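Trurelik
Home | About us | Services | Sending goods | Contact

About us

Trurelik receives small unidentified or unlabeled items from other businesses, examines them at the table, records what they are and returns them packed and labeled. Most of what reaches us is the kind of object that fits in one hand: housings, modules, connectors, wrapped pieces, handles, rods, clips and fasteners. Customers include repair shops, storage firms clearing old stock, and manufacturers with mixed returns.

The company was set up in Lelanport in 2000 by Nobuhle Van der Merwe, who had worked in the stores department of an instrument repairer and found that a large share of the parts held there had lost their labels. The first contract was the stock of that same repairer. It took two years to finish. We moved to our present rooms in the Moodley building when the lease on the first unit ran out, and we have since taken over the adjoining storeroom.

There are eight of us. Busisiwe Xaba runs the examination tables and is responsible for the written records. Nobuhle Van der Merwe handles quotations, customer contact and anything that has to be refused.
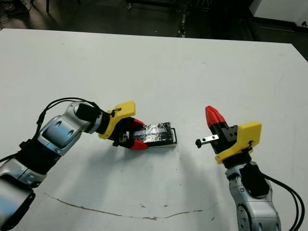 HOW WE WORK

Every lot is opened on a white tabletop. White was chosen because a small dark screw shows up against it and because shadows stay soft under the room lighting. The surface marks easily. Stains and scratches that will not clean off are left alone as long as the top is flat, and a top is replaced when the surface lifts or catches on an item.

One item is handled at a time. It is turned so that each face can be looked at, then set down and measured. Length is taken along the longest rigid side. Flexible parts, such as wire handles and leads, are measured separately and entered on their own line, as they bend in transit and a combined figure is of no use to the next person.

Foil-wrapped items are recorded twice, first as received and then, if the customer has agreed in writing, unwrapped. Crinkled foil hides edges, so the dimensions of a wrapped item are entered as outside dimensions only. Dark patches on foil are noted by position. We do not wipe them off. If a handle or base is attached to the wrapped part, the attachment is described before anyone pulls on it, and the item is lifted by its body.

Rods and pointed pieces are laid flat and pointed away from the edge of the table. Tips that differ in color from the shaft are written up as separate features, even where they are probably one piece.

Loose fasteners stay with the item they came in with. A screw found in the bottom of a carton is bagged with the carton number and is not matched to a part on the strength of thread size alone. Customers sometimes ask us to relax this rule to save on bags — we have not done so.

RECORDS

Entries are kept in Navel, a register we wrote for our own use and still maintain. Each entry has a lot number, an item number, outside dimensions, color, finish, a plain description and a statement of condition. The plain description comes first. A name for the part is added only when there is a marking, a drawing or a matching item already in the register to support it. An item we cannot name goes back to the customer as "unnamed," with its description complete.

Customers receive the register as a printed list and as a spreadsheet. Item numbers are never reused. Corrections are added under the original entry with initials, and the original wording remains readable. 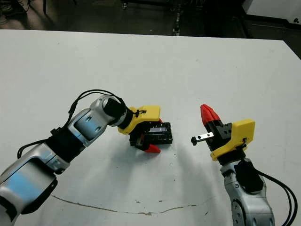

Color terms are drawn from a fixed list, which is shorter than most customers expect. Silver and gray are separate terms. Black covers both matte and glossy parts, with the finish given in its own column. Translucent is used for any window or panel that passes light without giving a clear view through it, and a bluish or smoky cast is added as a note. Ribbed, faceted and smooth describe the sides. The list was last extended in April, when "angular" was removed and its entries were rewritten one by one.

Boxy parts are described with the largest face up. Where a part has a panel on one face, that face is treated as the top unless a marking says otherwise. This is a convention and carries no claim as to how the part was fitted in use.

STORAGE AND PACKING

Items waiting for a decision are held in trays of 144 compartments, one item to a compartment, with the lid closed outside working hours. Items too large for a compartment are shelved by lot. Nothing is stored on the examination tables.

Finished items are packed in the order of the printed list. Handles and leads are coiled once and tied at one point. Foil is not pressed down. Cartons are filled to the top so that rows cannot shift, and a copy of the relevant page goes inside the lid.

WHAT WE DO NOT ACCEPT

Liquids, pressurized containers, medicines, food and anything described by the sender as sharp and uncovered. We do not value items or repair them, and we do not dispose of them on a customer's behalf. Unwanted items are returned with the rest of the lot.

VISITS

Customers may be present while their own lot is opened. Please arrange this before the goods are sent, as lots are opened in order of arrival. The entrance is on the loading side of the Moodley building. Bags and coats are left in the front office.

Page revised 2023-04-23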